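Frequently Asked Questions: Household Food Waste and Packaging Collection

Who can use the service?

The service is open to every household within the Wumetti residential area, including tenants and those in shared housing. Businesses are not covered and should arrange their own collection. Residents of the Fillik buildings are served by the same lorry but have a separate bin store, and should read the notice posted at their entrance.

Do I need to register?

Yes. Registration is free and is done once per household. You will need your address, the name of the person responsible for the bins and a telephone number. A starter pack with a kitchen caddy and a roll of 20 paper liners will be left at your door within 7 working days.

What may I put in the kitchen caddy?

All cooked and uncooked food is accepted, including meat, fish, bones, bread, rice, eggshells, tea leaves and coffee grounds. Small amounts of kitchen paper may be included if they have been used only for food. Please do not put in liquids, cooking oil, nappies, pet litter or garden soil.

Can I use plastic bags as liners?

No. Only the paper liners supplied, or plain newspaper, may be used. Bags sold as compostable are not accepted at present, as our plant cannot tell them apart from ordinary plastic at the sorting stage. This rule will be looked at again in January.

How do I get more liners?

Tie the tag from your last roll to the handle of your outdoor bin and the crew will leave a new one. Liners may also be picked up from the Ideseo service desk during opening hours. There is a limit of two rolls per visit.

When should I put my bin out?

Bins should be at the kerb by 6 a.m. on your collection day and brought back in the same evening. Bins put out after the lorry has passed will not be emptied until the following round. Your collection day is printed on the inside cover of the welcome booklet.

What happens if the wrong items are found in my bin?

The crew will leave a yellow card explaining the problem and the bin will not be emptied. After a third card in the same year, a member of staff will write to the household. We do not issue fines.

Where do crisp packets and snack wrappers go?

Most are made of plastic joined to a thin layer of metal and cannot be recycled through the home collection. Empty them and place them in general waste, or bring them to the soft packaging point at the service desk. Please do not push wrappers inside one another or inside tins.

Wrappers on a red floral tablecloth appear in one of these two pictures.
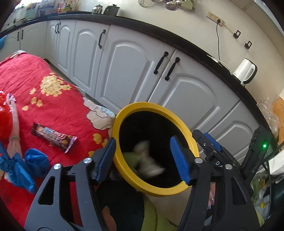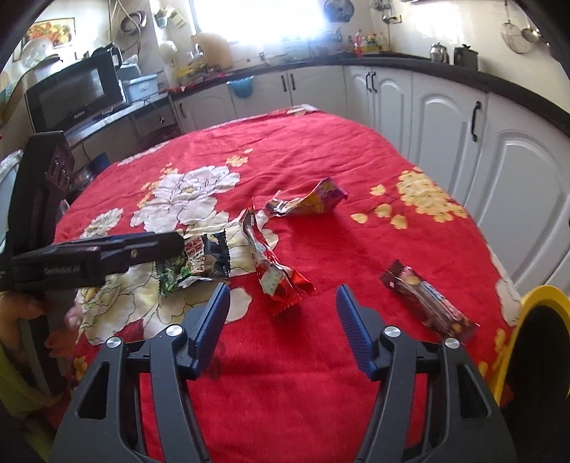
Does packaging need to be washed?

Tins, jars, bottles and trays should be rinsed in cold water and left to drain. Labels may stay on. Soft packaging needs only to be shaken empty; greasy film should go into general waste.

How much does the service cost?

The service is paid for through the yearly residents' charge and there is nothing further to pay for the standard bins. A lost or damaged outdoor bin is replaced at a charge of 87 kroner. A second outdoor bin may be hired for 100 kroner a year, subject to approval.

Can I get help with moving my bin?

Residents who are unable to move a bin because of age, illness or disability may apply for assisted collection. Applications are handled by Tove Kragh at the service desk and are reviewed every two years.

How do I make a complaint?

Complaints should be sent in writing to Margit Westerberg, Head of Resident Services. Please include your address and the collection concerned. If you are not satisfied with the reply, you may ask for the matter to be passed to the director, Védís Dalsgaard.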